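White Worktables: Your Questions, My Answers
Jamie Pickering, Prandia Worktables, Fluvbridge
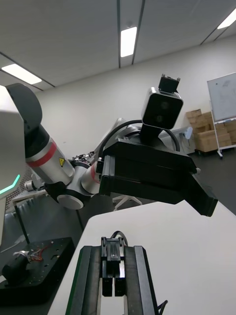 What do I clean a white tabletop with?

Warm water, a drop of dish soap and a microfiber cloth. Wipe it down, go over it again with a clean damp cloth, then dry it with a towel. I do mine at the end of the day, usually with a coffee in the other hand, and it takes me 2 minutes. Please skip the scouring powder! I've seen lovely tops go dull in one enthusiastic afternoon and there's no bringing the finish back.

I got permanent marker on it. Is it ruined?

Almost certainly fine. Put a little rubbing alcohol on a cotton pad, dab, wait a few seconds, wipe. Use a fresh side of the pad each time or you'll just push gray around the table (ask me how I know). Old marker may need two or three goes. Rinse with plain water afterward. Try it in a back corner first if you bought your table secondhand and don't know what the top is made of.

Why white in the first place? Doesn't it show everything?

It shows everything, and I love it for exactly that. Drop a tiny black screw on a dark bench and you'll be patting around for it until dinner. On white you look down and there it is. It also bounces the light back up at you, so my corner of the shop feels a lot brighter than it did with the old brown bench. If crumbs and pencil smudges are going to drive you up the wall, get the pale gray - same idea, a bit more forgiving.

Which size should I get?

The Lowther comes in two depths and most people want the 750 mm one. You can reach the back edge without climbing on anything, and there's still space for a lamp and a parts tray behind whatever you're working on. The deeper one is great if you cut fabric or lay out big drawings, but be warned, the back third turns into a shelf. Mine did within a week. Measure your doorway before you order, too. The top ships in one piece and I've had some very sad phone calls from people with narrow stairs.

How do you keep cables from taking over?

Badly, some weeks! My rule is that anything plugged in every day gets clipped to the underside of the table, and anything else gets coiled and put in the drawer. Loose loops lying on the top are what catch your sleeve. Leave some slack wherever a thing has to move or tilt, and put the clip at the table edge so a tug pulls on the clip and leaves the plug alone. Hook-and-loop ties are nicer than zip ties because you will change your mind.

Thin wires are their own headache. I bundle them by color in small zip bags and write on the bag what they came off. Ye-seo Yeo, who shares the back room with me, winds hers around bits of cardboard and hers look much better than mine.

Can I clamp things to the edge?

Sure, as long as there's a scrap of wood or thick cork on both sides of the clamp. Snug it up, don't crank it. And move the clamp along every so often if it's a permanent fixture like a lamp. A vise is a different story - bolt that through, close to a leg, with big washers underneath.

Do I need a mat?

For soldering or anything with a blade, yes, every single time. A hot iron will mark a white top in a heartbeat and a knife line stays put forever and fills with dirt. For sorting, assembling, sketching and so on I work straight on the surface. Heavy metal parts I set down on a folded towel, since dragging them is how you get those faint gray streaks. (They usually rub off with a damp melamine sponge. Go gently.)

My table wobbles. Help?

Start with the floor, it's nearly always the floor. Loosen the feet, get all four touching, tighten them back up. If it still rocks, look at the bolts where the legs meet the frame. Give each one a small turn and then go around again, the same way you'd put a wheel on a car. Older Lowthers had a thinner cross brace, and we'll send you the newer one if you write to us with your order number.

Will the white turn yellow?

It can, slowly, if one end sits in strong sun and the other doesn't. I leave the blind half down in August and shuffle my trays around so there isn't a clean rectangle waiting for me in the fall. Old tape is worse than sun, by the way. Peel it off within a few days, and if you've missed your chance, a hair dryer on low softens the gunk.

Do you sell the Drokau drawer unit separately?

We do, it's part number 234. It hangs under any of our tops and the screws are in the box. Fit it on the side of your weaker hand, then you can pull it open while the good one is busy. If you have one of the folding tables it won't fit, so please email me before you order one and I'll tell you what will.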